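Write the rule before the recording 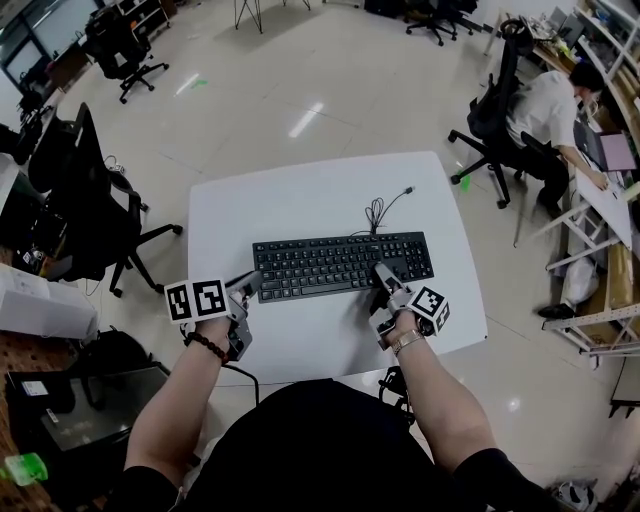
Two hand-held grippers on a keyboard, with marker cubes on the outer sides.

At Ralten we argued for 18 days about one sentence: what counts as a good demonstration? I think each lab should answer this on paper before the first take. We had 317 takes of the same task and 3 different ideas of where a take ends. My colleague Ruairí Ó Súilleabháin wanted to keep them all and sort later. I respect him, but I do not agree. Sorting later means that the most tired person makes the standard.

Our rule now fits on one page. It says how the hands start, when to stop, and who may delete. I would like other labs to publish theirs too, even the ugly ones.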